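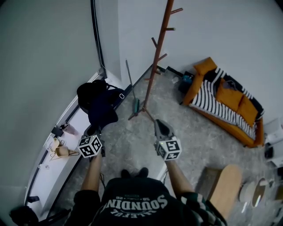

Carroll Two-Hand Capture Kit

A pair of hand-held grippers, a head-worn camera and the software to turn a person's everyday work into training episodes for a two-arm robot. No robot is needed during recording. The operator puts on the head camera, picks up the grippers and does the task in whatever room the task belongs in.

The Carroll kit is made by Zuvenholm and ships from our shop in Herninberg. Current hardware revision is C. Kits bought before revision C can be upgraded, see the end of this page.

What you get

Two grippers, left and right
Two marker cubes, one fitted to each gripper
Head camera with adjustable band
Belt recorder with two batteries
Charger and cables
Calibration board
Hard case
One seat of Stendarcombe, our episode review software

How it works

Each gripper carries a white cube printed with black fiducial patterns. The head camera sees the cubes and the software works out the position and rotation of each hand from them. Because the patterns differ on every face, a cube can be turned most of the way around and still be read. Each gripper also has its own motion sensor, which covers the short gaps when a cube leaves the view or gets hidden behind an object.

Squeezing the trigger closes the jaws. Jaw opening is measured at the hinge and saved with the pose, so an episode contains the path of both hands, the opening of both jaws and the head camera video, all on one clock.

The jaws are the same shape as the ones we supply for robot arms. If you run a different gripper on your robot, send us the drawing and we will quote a matching set of jaws.

Where it works

Ordinary rooms are the reason this kit exists. Homes, offices, stock rooms and hallways all work, with furniture where it normally is and belongings left out. For most household tasks we suggest recording in several rooms before recording many more episodes in the same one. A policy trained on hanging up coats in one corner of one apartment tends to learn the corner.

Tall items such as coat racks, floor lamps and brooms need a little more thought than tabletop work. The operator looks up and down more, and the hands can drift out of view at the top of a reach. Ask operators to look at the hand that is doing the work. Piyumi Cassim, who runs operator training here, has people practice this for ten minutes with the recorder off before their first session.

Direct sun on a cube face will wash out the pattern. Near windows, either pull the blind or stand so that the cubes are shaded. Very dim rooms are a problem too, because exposure time goes up and quick hand movements blur.

Recording a session

1. Clip the belt recorder on and plug in the head camera.
2. Turn on both grippers.
3. Hold the calibration board at arm's length and look at it until the recorder beeps.
4. Say the task name. It is stored as text and can be edited later.
5. Start with both jaws open and both cubes in view. Press the side button on the right gripper.
6. Do the task at a normal pace.
7. Press the side button again to end the episode. Press and hold to mark it as bad.

Reset the objects between episodes, and move them a bit each time. The same goes for where the operator stands. Starting from one taped spot makes for tidy video and poor training data.

Mistakes do not need to be thrown out. If a coat slips off a hook and the operator picks it up and tries again, keep the episode and tag it as a recovery. Stendarcombe has a tag for this. Episodes where the operator put down a gripper, used a bare hand or stopped to talk should be marked bad.

How many episodes

It depends on the task, but customers always ask, so here is what we tell them. A single task in a single room can be tried out with 400 episodes. For a task that has to hold up in rooms the policy has never seen, plan on 2000, spread over as many rooms and operators as you can arrange. If the first 400 give a policy that fails the same way each time, stop and look at the data before recording more. Usually the hand poses are fine and the starting positions are too much alike.

Review and export

Stendarcombe plays back the head video with the hand paths drawn over it. It flags episodes with long tracking gaps, jumps in pose or a dropped sensor stream. Flagged episodes are not deleted. A reviewer decides.

Trim, tag and rename in the same window. Export as one folder per episode, with video and a table of poses, or as a single packed file for training. Poses can be written relative to the head camera, relative to the first moment of the episode or relative to the other hand. Reach limits for your own arm can be loaded, and any episode the arm could not follow is listed separately.

Faces and screens can be blurred at export. The blur is off by default. Please get permission from anyone who lives or works in the space, and check for mail and paperwork before you start.

Care

Wipe the cubes with a dry cloth. Do not use alcohol, it lifts the black print. A scratched face can be replaced on its own, and you will need to run calibration again after changing it. Jaw pads wear out. We sell them in pairs for $69, pads and screws included.

Store the grippers with the jaws open. Leaving them clamped on the foam in the case puts a set in the spring, and the trigger will feel soft.

Questions we get

Can one person use a single gripper? Yes. Turn off the other one and choose one-hand mode on the recorder.

Can left-handed operators switch sides? The grippers are not interchangeable, but the start button can be moved to the left gripper in settings.

Does it track fingers? No.

Can several kits record in the same room? Yes, as long as each kit has its own cube set. Order them together and we will make sure the patterns do not repeat.

Ordering and upgrades

Kits are built to order. The next batch leaves Herninberg in January. For quotes, custom jaws and loan kits, write to Apolline Chevalier through the contact form and include the make of your robot arm and a line or two on the task.

Revision A and B owners can send in both grippers for new cubes and hinge sensors — the head camera and recorder stay with you. Episodes recorded on older revisions open in the current Stendarcombe without conversion.

Page updated 12/26/24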